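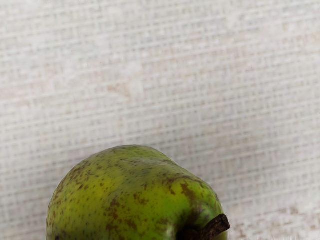 I've been running Nonel's Orchard Pack for most of a season now, and since two people have asked me whether it's worth the money, I'm finally writing it up. It's a set of scanned fruit for robot simulation, plus a thin booklet called the good practice guide. I bought it for the fruit. I'd buy it again for the booklet!

Quick background. I teach picking and sorting to new techs at Hafstein, and we rehearse every job in simulation before an arm gets near real produce. Our old setup used shiny, perfect fruit that looked like bath toys. Everything we trained on it did great on screen and then got confused by the first bruised pear in the crate.

The pear in this pack has russet blotches, freckles, a stubby woody stem and a dark little hollow that the stem comes out of. That hollow matters more than you'd think. The guide has a rule that no finger should close on a stem or inside a stem hollow, and you can't practice that rule on a pear that hasn't got one. The skin colors wander from yellow-green to a dull olive, too, so a sorting rule that says "brown means reject" falls flat on its face right away. Good. I want it to fail there and not on the line.

The woven ground is less of a win. Most of it is fine, pale and a bit soft, but there's a rusty patch in the surface near the stem that looks rough and broken next to the rest. My colleague Mwanahawa Rotich likes it (she says real mats get stained), and I keep swapping it for a plain one when I'm teaching beginners. We haven't settled that.

Now the booklet. It has six rules, and each one fits on a page. The ones we stuck on the wall:

Write down the lighting and the surface for every test, even the boring ones.
Never score a grasp on an item the camera only partly sees without marking it as partial.
Keep one set of fruit that nobody trains on, and don't peek.
Change one thing at a time.

The partial one caused an argument. We had 1,167 test grasps logged from the spring, and when Hjalti Brynjólfsdóttir went back through them, not a single one had been marked either way. So we redid 800 of them properly over a few evenings, and our pass rate dropped, and I was grumpy for a while. The new number is the one I'd show a customer, though.

Gripes? The license page is a maze. Fruit weights come in a separate file that you have to load by hand, and if you forget, everything gets the same default weight with no warning at all. That breaks the guide's own first rule in spirit, and I've written to Nonel about it. I also tried the Brandness set before this one. It's cheaper and loads faster, but there's no written guidance with it, and the stems on its pears are straight little cylinders.

If you've already got your own written test rules, you may find the pack pricey for what it is. If your rules live in somebody's head, like ours did, get it and print the booklet first. I'm using the apples next, starting in September.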